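Salt, Rice and Time at Zarnley

The fermentation room at Zarnley holds 30 crocks of mustard greens. Each is filled by weight, salted at 2.5 percent and kept under a glass disk until the brine turns cloudy. Cúc Mạch, who runs the room, tests acidity every morning and writes the reading on tape stuck to the lid.

Her method starts from the sour greens of southern Vietnam, but the liquid is rice-washing water. Starch feeds the bacteria early and shortens the first stage by a day or two. Sugar is left out. "It hides a weak batch," Mạch says.
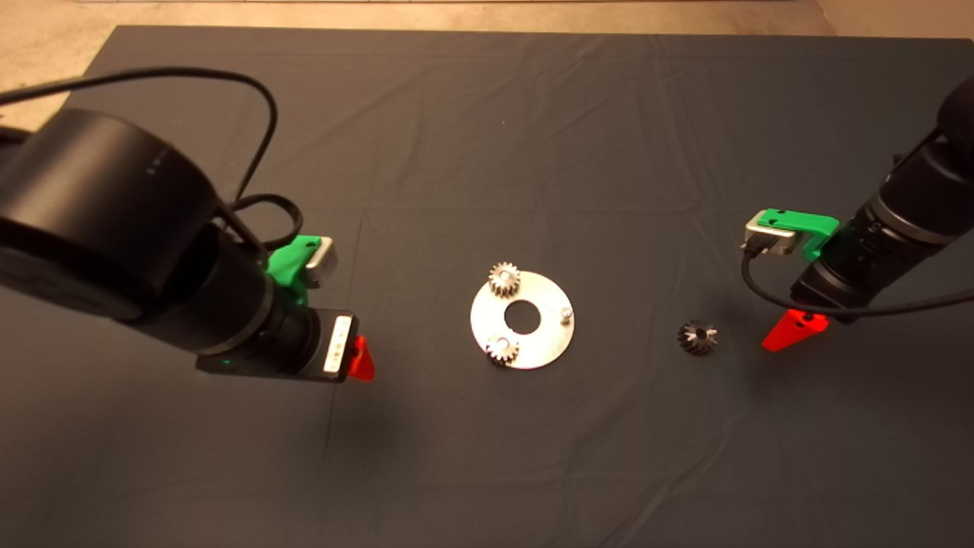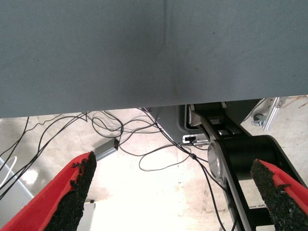
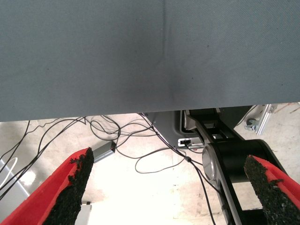
Temperature is the harder variable. Above 80 degrees the stems soften before the leaves are sour. In March the kitchen lost 220 pounds of greens that way, and Nghĩa Hồ, the head cook, moved the crocks to a cooler wall – the north one, next to the dry store.

Hồ uses the greens in three dishes. The best is a clear soup with tofu, tomato and black pepper, where the brine goes in last, off the heat. He also fries them with egg, and chops them raw over broken rice with scallion oil. Older crocks, past five weeks, are kept for braising.

Jars are sold at the counter and at Pustine, the grocery two doors down. Sales last year came to 1,730 jars, most of them the small size.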